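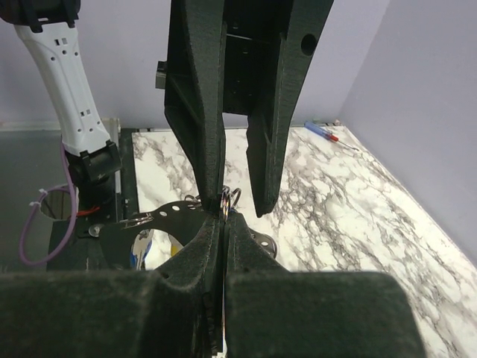 Hudurura

Reading time: 3 min

Hudurura is a two-arm tabletop robot built in a shared workshop from published arm designs, stock aluminum profile and printed brackets. It was assembled by Thérèse McKinnon and other members of the Gilleck workshop. The machine is used for small handling jobs, chiefly passing light metal parts from one gripper to the other.

Design

Each arm carries a two-finger parallel gripper driven by a single servo. The fingers are black and taper to a narrow tip, a shape chosen for thin parts that lie nearly flat on a surface. The inner faces have shallow ridges near the base. Finger wear is treated as routine, and replacements are printed in sets of 4.

The arms are clamped to a base beside a work table. The base can be moved along the profile after its clamps are loosened, but the arms must then be calibrated again. A small camera is fixed near each wrist and looks along the fingers.

Power and data run outside the arm links. The cables are gathered in purple sleeving and held with zip ties, with enough slack at each joint to allow full rotation. An earlier arrangement with the cables routed inside the links was dropped in May after repeated breaks at the elbow.

Control

The arms are controlled by Kettunen, a motion program written at the workshop. It stores a task as a list of poses and gripper widths, which may be recorded by moving the arms by hand. Playback is limited to 15 percent of full joint speed when both grippers are inside the shared zone. A task may contain up to 500 poses.

Prodivix, a separate program, reads the wrist cameras and corrects the final approach. It does not plan paths.

Handover of small parts 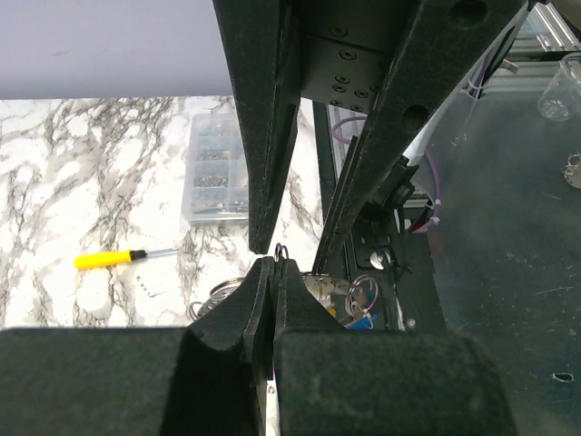

The handover routine was the first two-arm task written for the machine. One gripper holds the part with its fingers closed and pointing toward the other arm. The second approaches with its fingers open, one on each side of the part, and closes at reduced force. Wire loops are a difficult case: a thin, shiny loop held at the very tips of the fingers, with only a little of it standing clear, leaves the receiving gripper a small area to grasp. The first gripper opens only after the second reports a stable width.

Most recorded faults are of two kinds. Either the part turns between the fingers as the second gripper closes, or the tips touch before the part is held. The second fault is handled by backing off 10 mm and repeating the approach. Rotation of the part is not corrected – the operator resets it by hand.

Reflective parts also affect the camera correction. Bright spots on a ring move as the wrist moves, and Prodivix may follow the reflection in place of the edge. Diffuse overhead light reduces the error but does not remove it.

Maintenance

Gripper screws are checked before each session, and the plates are removed only when a finger is changed. Spare hardware is kept in a divided box. The workshop's build notes, last revised 11/04/2020, list the tightening order for the finger plates and the calibration steps for both arms.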